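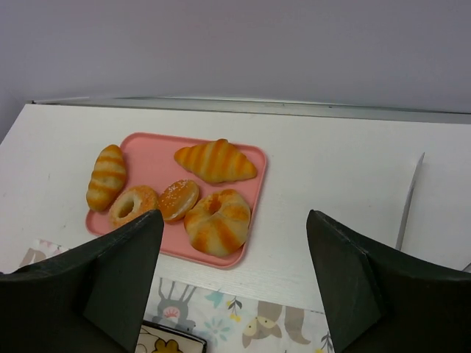 Sarnorbridge, 22 February 2025

Cirkmont: Bakery Run quest stuck at 4 of 5 deliveries after the Skiltska bridge

Posted by Vesela Hoxha

I am on the PC version, current patch, normal difficulty, no mods. The quest is Bakery Run, the one you pick up from Tomić at the mill once your standing with the town passes 153.

The log says 4 of 5 deliveries complete. The last marker is on the ferry house in Skiltska, lower floor. When I go in, the ferryman is there and I can talk to him, but the only lines I get are the generic ones about the river level. No delivery prompt. The parcel is still in my quest tab, so I did not drop or sell it.

What I have tried so far:

Leaving the region and coming back.
Waiting 24 hours at the campfire, then again at the inn.
Untracking and retracking the quest.
Verifying the game files. One file was fetched again, no change in behavior.
Loading an autosave from before the bridge. The prompt is missing there too.

The order I did the stops in was mill cottage, chapel, toll booth, smithy. I crossed the bridge on foot. I had the side quest Low Water active at the same time but had not spoken to anyone for it yet.

I would like to finish it because the oven recipe is locked behind it, and the two later quests in that chain will not start without the recipe. My last manual save from before I accepted the quest is nearly 24 hours of play back, so a full reload is a last resort. Is there a known trigger for the fifth delivery, or is this save broken?

3 replies

Posted by saltmarsh_ed

Had this. Just sleep a few times and it fixes itself. If not, reinstall.

Posted by dunnock

The save is most likely fine. This is a conflict between Bakery Run and Low Water. Both quests use the ferryman, and the game only lets one quest own his dialogue at a time. Low Water takes ownership when it is accepted, before you speak to anyone, and it does not give it back until its first stage is done. Untracking does nothing here. Tracking only controls the map marker.

Waiting does not help either. The ferryman's dialogue state is stored with the quest and is not touched by the daily reset. The daily reset covers shop stock, the notice board and the animals.

Steps that worked on my save:

Open the log and set Low Water as the tracked quest. This is only so you can see where to go.

Go to the gauge post on the east bank, downstream of the bridge. Read it. You need to be dismounted or the interaction will not show.

Return to the ferryman and pick the line about the gauge. He gives you the sluice key. Stage one of Low Water ends at that point.

Leave the ferry house completely. Stepping into the porch is not enough, the porch belongs to the same interior cell. Walk until the location name in the corner changes to Skiltska.

Go back in and talk to him. The parcel line should be at the top of the list.

Hand over the parcel before you use the sluice key anywhere. Opening the sluice starts stage two, and stage two moves him to the upper lock. If you have already opened it, the delivery can still be made at the lock, but the marker will keep pointing to the ferry house. He stands by the winch during the day and is inside the hut at night.

Two further notes. First, the reward is calculated from the condition of the parcel. Condition drops if you fall from height or swim with it in your inventory. It does not drop with time. With full condition the payout is 725 coins plus the recipe. With any damage you get the recipe and a lower payout, so the chain is not blocked in either case.

Second, your autosave test would not have shown a difference. Low Water was already accepted in that save, so the conflict was present before you reached the bridge. To confirm the cause you would have to load a save from before Low Water.

If the line about the gauge is also missing, check your town standing. It has to be at 153 or higher when you speak to him, and theft in Skiltska can push it below that after Bakery Run has been accepted. The quest stays in the log but the dialogue checks start to fail. Pay the fine at the toll booth and turn in a couple of notice board jobs to bring it back up.

Posted by Vesela Hoxha

Confirmed, it was Low Water. I read the gauge, got the key, walked out to the road and went back in. The parcel line was there. Quest complete, recipe received, 725 coins.

One correction to the steps for anyone on a controller: the gauge post interaction also fails if the lantern is in hand. I had to put it away first. With mouse and keyboard it shows either way.

The next quest in the chain started normally when I spoke to Tomić.

Posted by kettle_and_pin

Adding the console side. Same conflict exists there, same fix, but the location name does not always update on the road. Use the well in the square as your reference point, anywhere past it is outside the cell. The patch from May was supposed to separate the two quests. It only does so for new games, so a save started before that patch still needs the workaround.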